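Home / Hair and scalp / Oils

Rurov Scalp and Hair Oil

30 ml glass bottle with dropper
Unscented or rosemary
In stock

Rurov is the oil we started with, and it's still the one most people come back for. It is a light blend of sunflower, jojoba and a little castor, mixed slowly in our workshop in Litanham and left to settle before it goes anywhere near a bottle. You use it before washing, a few drops at a time, worked into the scalp and drawn down through the lengths with whatever you have left on your hands.

I first made it for my own hair, which is thick and dry at the ends and gets very cross every October when the heating goes on. My mother used to sit me down on the kitchen floor with a warm saucer of oil and a comb, and I would moan the whole way through and then fall asleep against her knees. I wanted something that felt like those evenings but rinsed out properly (hers took a good three washes, and my pillowcases never really recovered!). It took me the best part of a winter to get the balance right, and I gave away an awful lot of failed jars to very patient neighbours.

What it feels like

It pours thin, a bit like a salad oil, and warms up quickly between the palms. The castor gives it just enough slip to stay where you put it, so you aren't chasing drips down the back of your neck. The unscented one smells faintly of the sunflower seed and the rosemary one smells like a garden after rain, or so my sister tells me, and she is not given to flattery.

How to use it

Start with dry hair, an old T-shirt and no plans for the next half hour. Part the hair in a few places and put a drop or two along each parting. Then put the bottle down, lid on, and take your time with the massage. Fingertips are lovely, and plenty of people never use anything else. If you like a comb, choose one with rounded teeth and a smooth finish, and move it slowly in short strokes from the hairline back.
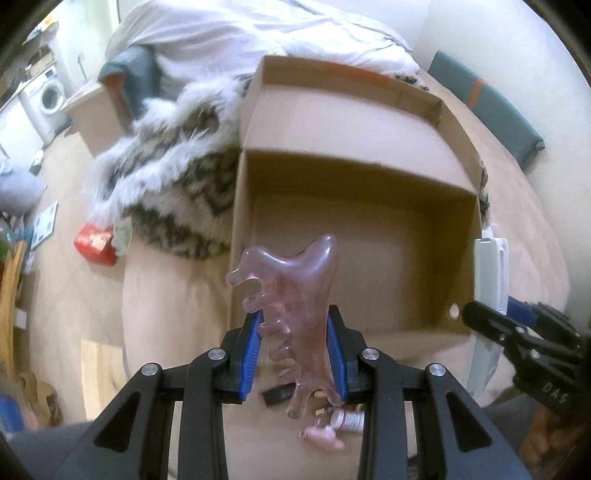
Go gently around the temples and behind the ears, where the skin is thinner, and spend a little longer on the crown if you carry your tiredness there as I do. Once the scalp is done, smooth what's left over the ends. Leave it on for as long as suits you. Some of our customers give it the length of a bath and some wrap their hair in a soft towel and go to bed.

To wash it out, put your shampoo on before you wet your hair. I know it sounds back to front, but the shampoo gets hold of the oil so much better that way. Work it in, add a splash of warm water, work it in again and rinse. One more light wash and you should be done.

How much you'll need

For short hair, half a dropper is plenty. For shoulder length, one full dropper, and for anything longer or very curly you may want a second. Do start small — you can always add more, and it is a great nuisance to take away! If your hair is fine and goes flat easily, keep the oil to the ends and do the scalp with dry hands.

What's in it

Rosemary: sunflower seed oil, jojoba seed oil, castor seed oil, vitamin E, rosemary leaf oil.
Unscented: the same, without the rosemary leaf oil.

Please try a dab on the inside of your arm and wait a day before using it all over, even if you have never had trouble with oils before. Keep it out of your eyes, and don't use it on sore or broken skin. If you are pregnant, or if you have a scalp condition you're being treated for, ask your doctor or pharmacist first. The unscented bottle is the better choice for anyone who finds perfumed things a bit much.

Keeping it

Store the bottle upright in a cupboard, away from the window. It will keep for 2 years unopened. In a cold bathroom the oil may turn cloudy, and all it wants is a few minutes standing in a cup of warm water to come right again.

Packing and posting

We make roughly 800 bottles in a season and each one is wrapped by hand here in Litanham, in plain paper, with the dropper packed separately so that nothing leaks on the way. Everything goes out in cardboard, and we are always pleased to hear that a box has been used again for something else. Orders placed before noon usually leave the same afternoon. If a bottle reaches you broken, send us a note with your order number and we'll post another, no fuss. 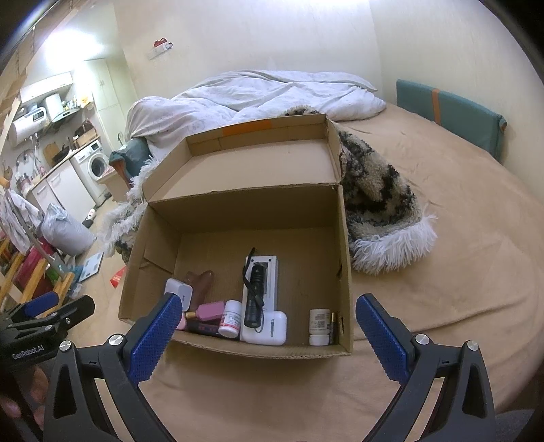
Goes well with

Ye Oat Shampoo Bar, a mild bar that takes the oil out in 2 washes on most hair
Flakasach Cotton Hair Towel, soft, narrow and long enough to tuck in at the back
Rurov Refill, the same oil in a plain screw-top bottle for people who already have a dropper

Questions about which scent to choose, or whether it will suit your hair? Write to me using the contact form. I answer them all myself, usually in the evening with a cup of tea, and I do like hearing how you get on.

Amancay Olivares
Rurov, Litanham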